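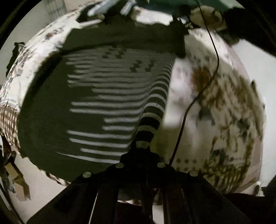 공개 시연일 운영 절차: 핸드헬드 그리퍼를 이용한 의류 집기 시연

적용 범위
본 문서는 Plesteck 작업실 공개 시연일에 진행하는 의류 집기 시연의 준비, 진행, 정리 절차를 기술한다. 대상 독자는 시연 진행자와 보조 진행자이다. 로봇 팔의 설치와 안전 구역 설정은 별도 문서를 따른다. 시연은 한 회 60분이며, 오전과 오후에 한 회씩 같은 순서로 진행한다.

작업 개요
작업대 위에 옷과 천을 뭉쳐 놓고, 사람이 손에 쥔 그리퍼로 한 점씩 집어 올려 옆으로 옮긴다. 이때 그리퍼에 달린 카메라의 영상과 손가락 개폐량이 함께 기록된다. 더미는 세 점으로 구성한다. 줄무늬와 작은 무늬가 들어간 짙은 올리브색 니트 스웨터를 가운데에 두고, 잎과 꽃 무늬 흰 천을 오른쪽에, 회갈색 무늬가 있는 흰 천을 왼쪽에 둔다. 무늬가 서로 달라야 관람객이 화면에서 경계를 따라갈 수 있다.

준비물
핸드헬드 그리퍼 2대(한 대는 예비)
기록용 노트북, Vudora 기록 프로그램 설치본
데이터 케이블과 예비 케이블
관람객용 모니터
시연용 의류와 천
육각 렌치 세트
저장 매체(남은 용량 600GB 이상)

1단계. 작업대 정리
작업대는 밝은 회백색 계열의 무광 상판을 사용한다. 유광 상판은 조명이 반사되어 흰 천의 윤곽이 사라지므로 쓰지 않는다. 더미 뒤쪽에 다른 천이나 소품이 있어도 무방하나 더미와 겹쳐 쌓지 않는다. 상판 위의 공구는 모두 치운다. 지난 회차에서 렌치가 천 아래에 들어간 채로 기록된 구간은 나중에 전부 폐기하였다.

2단계. 그리퍼 점검
전면 판의 볼트를 손으로 먼저 확인하고, 유격이 느껴지면 렌치로 조인다. 과도하게 조이면 판이 휘어 손가락이 한쪽으로 쏠린다. 손잡이를 끝까지 쥐었다 놓는 동작을 반복하여 손가락이 걸림 없이 원위치로 돌아오는지 본다. 손가락 끝의 고무 패드에 실밥이 붙어 있으면 마른 천으로 닦는다. 알코올은 패드를 경화시키므로 사용하지 않는다.

3단계. 케이블 배선
케이블은 작업 반경보다 길게 빼 두고 여유분을 완만한 곡선으로 처리한다. 팽팽하게 당기면 손목을 돌릴 때 커넥터에 하중이 걸린다. 반대로 여유분이 너무 많으면 늘어진 부분이 천과 함께 집힌다. 케이블이 더미 위를 지나가는 것은 허용한다. 다만 손가락 사이로 들어오면 즉시 동작을 멈추고 손으로 빼낸 뒤 재개한다.

4단계. 카메라 확인
광각 렌즈를 쓰므로 화면은 원형으로 나오고 모서리는 어둡다. 가장자리 쪽 물체는 크게 휘어 보인다. 정상이며 보정하지 않은 상태로 기록한다. 관람객용 모니터에도 같은 영상을 그대로 내보낸다. 확인할 항목은 다음과 같다.
그리퍼 상단 판이 화면 아래쪽에 보일 것
더미의 좌우 끝이 모두 원 안에 들어올 것
정지 상태에서 니트 조직이 선명할 것
노출이 고정되어 있을 것(자동 노출 해제)
빠르게 움직이면 영상이 번진다. 번짐이 심하면 조명을 올리고 셔터 시간을 줄인다.

5단계. 기록 시작
Vudora에서 새 세션을 열고 작업 코드 941을 입력한다. 코드를 빠뜨리면 세션이 미분류 폴더로 저장되고 이후 수작업으로 옮겨야 한다. 시작 버튼을 누른 다음 그리퍼를 가만히 든 상태로 잠시 대기한다. 이 정지 구간은 영상과 개폐량 신호의 시각을 맞추는 데 쓰인다.

6단계. 집기 시연
(가) 더미의 위에서 접근한다. 옆에서 밀고 들어가면 더미 전체가 미끄러진다.
(나) 첫 대상은 스웨터로 한다. 소매처럼 돌출된 부분을 집되, 소맷부리 끝만 물지 말고 조금 안쪽을 문다. 끝만 물면 들어 올리는 중에 빠지기 쉽다.
(다) 손가락을 닫은 뒤 바로 들지 않고 살짝 당겨 본다. 옆의 천이 같이 움직이면 놓고 다시 집는다.
(라) 천천히 수직으로 든다. 니트는 늘어나므로 나머지 부분이 상판에서 떨어질 때까지 높이 올린다.
(마) 빈 자리로 옮겨 내려놓고 손가락을 완전히 연다.
(바) 나머지 두 점도 같은 방법으로 옮긴다. 얇은 천은 접힌 능선을 집는다. 가장자리가 풀린 부분은 실이 패드에 걸리므로 피한다.
실패한 시도도 기록에서 지우지 않는다. 세션을 끊지 말고 이어서 다시 시도한다.

7단계. 관람객 체험
체험자는 예비 그리퍼를 사용한다. 반지와 팔찌는 미리 빼도록 안내한다. 보조 진행자는 케이블 쪽에 서서 여유분을 잡아 준다. 체험자의 동작은 연습 세션으로 따로 저장하고 본 세션과 섞지 않는다. 더미는 매번 손으로 다시 뭉친다. 접어서 놓으면 난이도가 지나치게 낮아진다.

자주 나오는 질문
왜 로봇이 직접 집지 않는가: 사람이 그리퍼를 들고 움직이면 로봇을 원격 조종할 때보다 짧은 시간에 많은 동작을 모을 수 있다. 로봇 팔에는 같은 형상의 손가락을 단다.
옷의 종류를 로봇이 아는가: 현재 모델은 품목명을 출력하지 않는다. 집을 위치와 방향만 예측한다.
검은 옷은 왜 없는가: 그리퍼와 색이 겹쳐 접촉 순간을 판독하기 어렵다. 7월 시연부터 추가할 예정이다.

문제 해결
영상이 끊김: 커넥터를 다시 꽂고, 재발하면 예비 케이블로 교체한다.
개폐량이 0으로 고정됨: 손잡이를 놓은 상태에서 Vudora를 재시작한다.
천이 계속 두 겹으로 집힘: 접근 깊이를 줄인다. 손가락 끝이 상판에 닿을 정도로 내려가면 깊이가 과한 것이다.
모니터 화면만 지연됨: 기록에는 영향이 없다. 모니터 출력 해상도를 낮춘다.

8단계. 종료와 정리
그리퍼를 상판에 내려놓은 뒤 기록을 종료한다. 세션 파일이 저장 매체에 복사되었는지 확인하고 노트북의 원본은 검수가 끝날 때까지 보관한다. 케이블은 꺾지 않고 둥글게 감는다. 시연용 천은 보풀을 제거하여 보관함에 넣는다. 가장자리 풀림이 심한 천은 교체 목록에 적는다.

문서 관리: Vandana Khurana
절차 변경 요청은 시연 종료 후 작업 코드와 함께 제출한다.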